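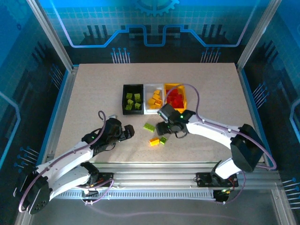

*Sorting trays between two white robotic arms.*

I'd been trying to get Lilla Lakatos on a call since April, and when she finally picked up she was eating a sandwich. "Sorry, sorry, go ahead," she said, and then talked for most of an hour without my asking much of anything, so this was an easy one to write up!

Lilla runs Kalov, a startup with 19 people that makes backup software for small businesses. Dentists, accountants, a couple of bakeries. She started it with Benedek Szabó, who she used to share a desk with at a payroll company, and they've just closed their first proper round. The lead investor is a small fund called Arroyo. She wouldn't tell me the amount (I tried twice) but she did say it was "enough that my mother stopped sending me job listings."

I asked why backups, of all things. It's a crowded market and I can't think of many people who get excited about it.

"I get excited about it," she said. "Everybody has a backup. Hardly anybody has tried to restore from one. You ask an office manager when they last did a restore and there's this long pause. So that's the product, really. We do the restore for you, every night, onto a machine you never see, and in the morning you get an email that says your stuff opened or your stuff didn't open."

And how often does it not open? She laughed at that. "More than people would like. Mostly it's dull. Somebody moved a folder, somebody changed a password and the old one was saved in three places. With one of our early customers the accounting file had been backing up at zero bytes. It had a file name and a date and everything, it looked lovely in the list."

Kalov has 600 paying customers now, up from 27 when they moved out of Benedek's apartment. They charge per office and not per gigabyte, a decision she says they argued over for weeks. Benedek wanted to charge for storage like everyone else does. Lilla had been on the phone with customers all winter and kept hearing the same complaint, that the bill was different every month and they couldn't tell why.

"He made a spreadsheet to prove me wrong," she said. "It's a very good spreadsheet. We still use it for something else."

I got Benedek on the line later that afternoon to hear his side. "She's right about the pricing," he said, a little wearily. "I still think we lose money on the architects. Architects have enormous files." He's the one looking after the nightly restore jobs, and he told me a lot about scheduling them that I only half followed. The short version is that everyone wants their backup checked between midnight and six, and he's been moving the ones that can wait into the early evening. He sounded far happier talking about this than about the funding.

The other news is that they've bought a tiny company called Lomumia, which is really two people, Erzsébet and Kristóf Lengyel, and a tool for reading old database formats. I'd never heard of it. Lilla had, having paid for a license out of her own pocket back in the payroll days. "You would not believe what a dental office is running," she said. "There's software out there older than our interns, the vendor's gone, and the whole patient list is inside it. Erzsébet can open that. She's opened things I thought were just noise."

The Lengyels are staying put and will keep selling the tool under its own name, at least through next year. After that Lilla was vague, and I got the feeling it hasn't been settled.

The money goes mostly on hiring. Krisztina Szabó (no relation to Benedek, they get asked constantly) is joining from Zirkach to build a support team, and the first thing she wants is phone support in the evenings. Lilla would like to hit 3,000 customers before raising again, but she didn't want to put a date on it.

I asked if she backs up her own laptop. "Every night," she said. Then there was one of those long pauses. "My phone, no. I should do my phone."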